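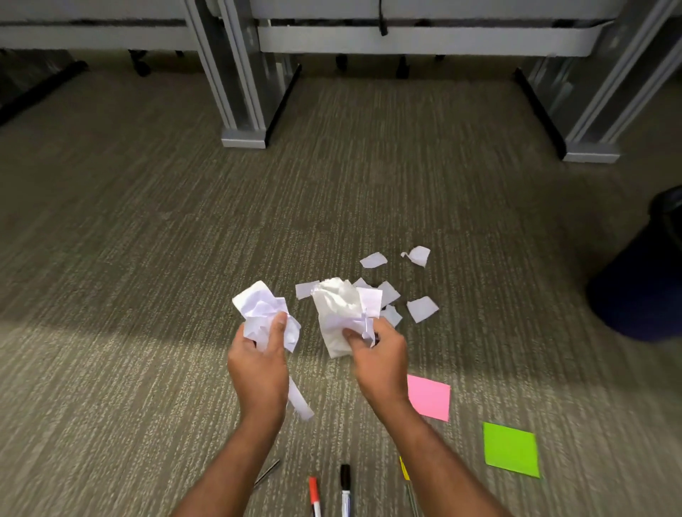
Orkach Venue Listings: README and data card

Welcome, and thank you for taking an interest in our little corner of the performing arts world. The Orkach Venue Listings are a collection of records about places where people go to see things happen on a stage, on ice, in a ring or on a patch of grass with folding chairs. The present release has 1577 records, one per performance space, and it covers theaters, arenas, concert halls, school auditoriums that rent to the public, outdoor bandshells and a good many rooms above restaurants.

Last updated: 2022-03-30

Who looks after it

Shufen Luo started the listings as a spreadsheet when she was booking a touring puppet show and got tired of calling box offices to ask how deep the stage was. Nayara Brandão came along later, cleaned up the addresses, and wrote most of the scripts that turn the spreadsheet into the files you have now. Between us we have sat in a lot of the seats we write about, and we have strong feelings about a few of them, which we have tried to keep out of the data (the notes field is another story!).

What's in the download

venues.csv is the main table and the one most people want.

seating.csv holds the seating layouts. A hall that can be set up more than one way has a row for each, so don't be alarmed when the row count comes out higher than in the main table.

access.csv has everything we know about step-free entrances, hearing loops, companion seats, elevators and parking close to the door.

notes.txt is a long, rambling file of remarks, keyed by venue_id. Shufen wrote nearly all of it and it's worth reading on a train.

scripts/ contains the loader and the checker. You don't need either of them to use the tables.

Fields in venues.csv

venue_id: a short code that never changes, even when a place changes its name, and they do love changing their names.

name: what's on the sign now.

former_names: separated by semicolons, newest first.

parent_id: filled in when a space belongs to a bigger complex. The Petersen Center, for instance, has an arena, a recital hall and a black box theater under one roof, and each of them has its own record pointing to the parent.

kind: one of 13 values, listed in kinds.txt. We argued over "multipurpose" for months and finally let it in.

capacity: the largest number of seats the venue itself gives out for a ticketed event. Standing room goes in capacity_standing.

stage_width, stage_depth: in feet, measured at the floor, with no allowance for wings.

ice: yes or no. This means a permanent ice plant. A rink trucked in for a holiday show doesn't count.

box_office_phone: digits only.

checked: the year and month somebody last confirmed the record with the venue.

source: see the next section.

Where the information comes from

Most of it comes from the venues. We write or call, we ask for the technical packet, and we type in what it says. Where a venue has a rental page, we read that too, and if the page and the packet disagree we go with the packet and put a remark in the notes. A smaller share comes from touring companies who were kind enough to pass along their own measurements, and those rows are marked "tour" in the source column. The Flolberg Players sent us a whole season's worth last August, in beautiful handwriting, and we are still grateful.

We don't copy from ticket sellers' seating maps. They are drawn for picking a seat and the proportions can be quite far off, as anyone who has tried to hang a curtain from one will tell you.

How a record gets checked

Every record is read by one of us and then by the other. The checker script looks for the plain mistakes first: a stage wider than the building, a capacity of zero, a phone number missing its area code. After that we go by eye. If a record hasn't been confirmed in 5 years it gets the word "stale" in the status column. We leave it in the file, since an old stage depth is usually still a good stage depth, but please call before you load a truck on the strength of it.

Getting started

Unzip the download anywhere you like and open venues.csv in your spreadsheet program. If the accented letters look strange, import the file as UTF-8 instead of double-clicking it. For those who would like a proper database, run the loader from the top folder:

python scripts/load.py --out venues.db

It takes a minute or so on an ordinary laptop. To run the checker on rows of your own, put them in a file with the same column headings and type:

python scripts/check.py myrows.csv

It prints one line per problem and is rather blunt about it. Nayara has promised to soften the wording.

What people use it for

Small touring companies plan routes with it, which is what it was made for. We have also heard from a high school choir looking for a spring concert hall, and from a couple who wanted to see a show in every bandshell in their state (they're well along, and they send corrections). It would suit a class project on maps or databases nicely, too.

Things to be careful about

Coverage is uneven. We know the cities we've worked in very well and the rest by mail. Big arenas are nearly all present in the states we cover, while dance studios with a public season are thin on the ground. A missing venue tells you nothing about whether there's one in that town.

Capacity is slippery. The Guletetti Theater lists one figure for plays and a smaller one for anything with a live orchestra, when the front rows come out to make room for the pit. The capacity column has the larger figure, and the pit layout is in seating.csv. Please join the two tables before you print tickets.

Access details should be treated as a starting point. Elevators break, ramps get moved during construction, and a "yes" in our table won't get anyone through a door. If you're building something for audiences, put the box office number next to the access information so folks can call ahead.

There are no show schedules in here and we don't plan to add any. Calendars change daily, and there are only two of us.

Personal information

We keep the box office's public number and nothing else about the people who work there. Names of stage managers and technical directors were in the early spreadsheet and were taken out before the first public release. If you find a name we missed, let us know and we'll take it out.

Changes in this release

Added 20 venues, most of them outdoor stages.

Split the Petersen Center into separate records for each space. The old single id still works and now belongs to the parent.

Moved hearing loops out of the notes and into a column of their own in access.csv.

Fixed stage widths that had been entered in meters. Our apologies to the dance company that found out the hard way.

Retired the "rating" column. It was mostly about the popcorn.

Sending corrections

Please do! The easiest way is to open an issue with the venue_id, the field and the value you think is right, along with how you know. A line from the packet is best, a tape measure is just fine. If you'd rather send a whole new venue, copy template.csv, fill in what you can and leave the rest blank. Blanks don't bother us, guesses do. We answer everything, though it can take a while when either of us is on the road, and December is hopeless because of all the Nutcrackers.

License and credit

You may use, copy, change and share the tables for any purpose, paid or unpaid, as long as you credit "Orkach Venue Listings" somewhere a reader could find it. The scripts are under the MIT license. The remarks in notes.txt are Shufen's own writing, so please ask her before reprinting long stretches of them.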